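Guest Room Turnover and Linen Trial: Progress Report to the Teren Fund 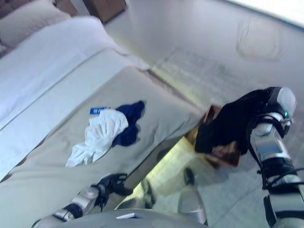

Sernbridge, December

The grant of 3,000 was meant to show whether a fixed order of work would get clothes off the beds and rooms ready sooner. We are past the midpoint and I am not convinced that it does.

The room used for most of the work is the one with the beige bedspread and the white sheet folded back over it. On paper the job is short. Clothing left on the bed is picked up one piece at a time, sorted, and taken away before anyone touches the bedding. In practice the pieces lie bunched together, a white one half on top of a navy one, and lifting the first tends to drag the second. Dark garments are worse. A black one held up in a lump has to be shaken out before you can tell which way up it is, and our time sheet has no line for that.

We logged 42 room turnovers this period. Of those, 38 were finished within the time allowed. That looks good until you read the notes, which show that 11 of the 38 were passed with the bedspread still wrinkled. I would not count those as finished. The Fellesov checklist does, as it asks only whether the bed is clear.

The second claim in our proposal was that the Chiba folding method would cut down on rework. So far I can't say. Staff fold well when they are being timed and go back to their old habits by Friday. The training hours have been spent and I would not ask for more of them yet.

Some things did improve. Fewer small items are going through the wash by mistake, and the bedding is being left alone until the clothes are off it. Both changes cost nothing and could have been made without a grant.

For the next period we propose to add a line for smoothing the bedspread, record dark and light loads separately, and drop the weekly score, which tells us very little. The unspent part of the training budget should stay where it is until the new sheets have been in use for a full month.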